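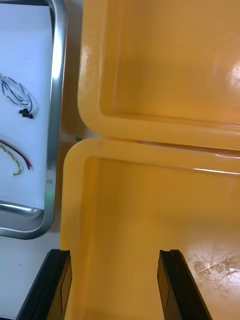 Asking people to describe what they lost is a waste of time, one reply to our survey said, as they only remember the colour and even that is wrong half the time. Went straight to the top of our notes. It more or less became the project.

## Lost property: where does it go?

Geography and Society, group project, final version (April)

**What we wanted to find out**

What happens to things left behind in public places in Drimell and Amotley, and why so little gets back to people. Started off wider than this, we were going to do waste in general, too big. Lost property was suggested in class and it stuck.

**How we did it**

Wrote to 13 places: swimming baths, the bus station, both libraries, a cinema, sports halls, schools, the Illés café and so on. 6 wrote back properly. The bus station sent a copy of their lost property book with the names blanked out, really useful. The others filled in our form. We also put a short survey on the Amotley noticeboard page, open questions only. Should have had some tick boxes as well, it took ages to sort the answers.

**What gets left**

Across the places that replied we had 1,000 entries for the autumn and winter. Most common by far was clothing, mainly gloves, scarves and children's jumpers. Then water bottles, umbrellas, glasses and keys. Phones get left too but they go back fast, usually the same day, becuase the owner rings it.

Small hard cases and tubs were a category we hadn't planned for. Glasses cases, lunch boxes, pencil tins, the boxes earphones charge in. Staff at the baths said these are awkward as the case turns up without the thing that goes in it, or the other way round, and they get written down as two seperate items on different days. We left them as two in our totals. Couldn't think of a fair way to join them up.

**What goes back**

600 of the entries were never claimed. Worst for gloves and bottles, best for phones and keys. The cinema did badly, we think because people don't remember which seat or even which evening, and don't bother ringing over a scarf. Schools were bad too, which was a surprise, you would think the owner is in the building every day.

From the survey, reasons people gave for not asking:

- thought it was gone for good
- didn't know where they left it
- cheaper to buy another one
- embarrassed (this came up more than we expected, mostly about swimming kit)
- rang once, no answer, gave up

**The description problem**

Back to the reply at the start. Most places make you describe the item before they show you anything, so people can't just walk in and pick a nice umbrella. Makes sense. But the book entries are very thin: "black glove", "bottle, blue". If the person on the desk writes "blue" and the owner says "green", it doesn't match and it stays on the shelf. The Illés café doesn't do this at all. Everything goes in a basket by the till and you help yourself. They said nothing valuable has gone to the wrong person as far as they know, but they wouldn't really know, would they.

**Where the rest goes**

Depends. The libraries keep things until the end of term and then give them to the Dultisitz charity shop. The baths throw out towels for hygiene reasons and keep the goggles for lessons. One sports hall said "the skip" and that was the whole answer.

**Problems with our project**

Not many replies. Only the colder months, so obviously lots of gloves, summer would look different. The places didn't use the same words (is a flask a bottle?) and we had to guess. The survey was answered by people who like answering surveys.

**If we did it again**

Ask the schools first, they took the longest. Visit in person instead of emailing. Also would like to try a photo list at one place, so the desk puts pictures up of the cheap stuff only, and compare how much goes back. The Amotley library said they might be up for it after the summer.

Charts are in the folder, the pie chart is the old one, use the bar chart.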